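ゼルナ市、節水型設備への交換助成を拡充 集合住宅も対象に

ゼルナ市水道局は、家庭における水使用量の抑制を目的とした給水設備交換助成制度を改定し、対象をこれまでの戸建て住宅から賃貸を含む集合住宅へ広げると発表した。申請の受付は9月15日に開始する。

同制度は、老朽化した台所および洗面所の水栓、給水管の継手、止水弁の交換費用の一部を市が負担するものである。改定後は、所有者または管理組合の同意書を添付することにより、賃借人が自ら申請することも可能となる。助成率は対象経費の25%とし、同一住戸につき一回を限度とする。 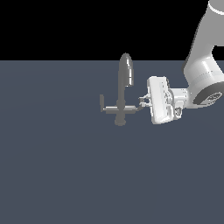

背の高い曲線状の吐水口をもつ水栓(CG画像)

水道局によれば、市内では給水設備の経年劣化に伴う漏水の相談が増加している。5月に実施した利用者調査では、2,000世帯に調査票を送付し、1,000世帯近くから回答を得た。回答のなかでは、蛇口からの水漏れに気付きながら、費用負担や手続きの煩雑さを理由に修理を見送っているとの声が目立った。特に賃貸住宅の居住者からは、修繕の責任が所有者と居住者のいずれにあるのか分かりにくいとの指摘が寄せられた。

水道局給水課長のルシマラ・オノラト氏は、「漏水は一件ごとの量がわずかであっても、長期にわたれば貴重な水資源の損失となる。住宅の形態にかかわらず、必要な修繕を速やかに行える環境を整えたい」と述べた。

また、市は設備の点検業務をテストゥム社に委託する。同社の点検員が申請のあった住戸を訪問し、交換の要否を確認したうえで報告書を作成する。点検に係る費用は市が全額を負担し、申請者への請求は行わない。点検員は訪問時に市発行の身分証を提示する。なお、電話や訪問により機器の購入を勧誘することはないため、不審な連絡を受けた場合は水道局に通報するよう呼びかけている。

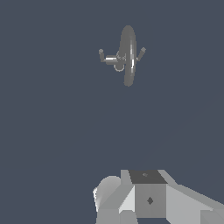
ゼルナ、9月

制度の改定に合わせ、市は指定工事事業者の登録要件も見直した。新たな名簿には97事業者が掲載され、水道局の窓口およびウェブサイトで閲覧できる。名簿に掲載のない事業者が行った工事、ならびに交付決定前に着手した工事は助成の対象とならない。

申請に必要な書類は、交付申請書、工事見積書の写し、住所を確認できる書類の三点である。集合住宅の場合は、前述の同意書を併せて提出する。共用部分の給水管に係る工事については、管理組合が一括して申請するものとし、個別の住戸による申請は受け付けない。

消費者団体マガグラの代表を務めるアニバル・サンパイオ氏は、対象の拡大を評価する一方、「高齢者のみの世帯では、見積書の取得自体が負担となる場合がある。窓口での相談体制を併せて充実させるべきである」との見解を示した。これに対し水道局は、各地区の出張所に相談員を配置し、書類の記入を補助する方針を明らかにしている。

隣接するストルトモント地区では、配水管の更新工事が並行して進められている。工事期間中は一部の区域で一時的に水圧の低下や濁水が生じる可能性があり、該当する世帯には事前に書面で通知する。同地区の住民も助成制度を利用できるが、断水を伴う作業が予定されている場合には、工事の日程について水道局との調整が必要となる。

申請は水道局給水課の窓口または郵送で受け付け、予算額に達した時点で終了する。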